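February
By Lieselotte Stüber

Grollum presents the Relladberg, a new towel radiator for small bathrooms

The heating company Grollum starts this month the sale of the Relladberg, an electric towel radiator made for bathrooms where the wall space is little. The model is 46 cm wide and will be offered in two heights. It reaches a surface temperature of 60 degrees and turns itself down when the room is warm enough.

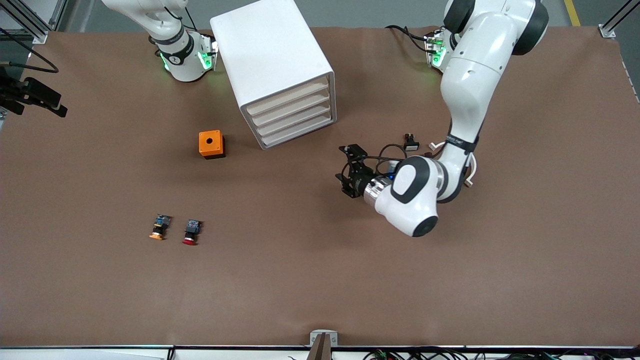 Small white drawer cabinet on a brown work surface.

The thermostat was developed together with the valve maker Katsaros. It has one dial and one button, and it keeps its settings after a power cut. Customers who already own the older Buletti radiator can use the same wall brackets, so no new holes must be drilled. The electrical connection must still be done by a licensed electrician.

The price is 199 euros for the lower model, with wall brackets and screws included. The taller version will follow later in the spring. 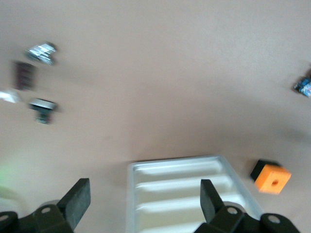
Achilleas Mitsotakis-Vlachou said that many customers had asked for a radiator which can heat the room also when there are towels on it, and that the wider distance between the bars was "the change we discussed the longest."

Orders can be placed with all Grollum dealers. The installation manual is sent on request, also in large print.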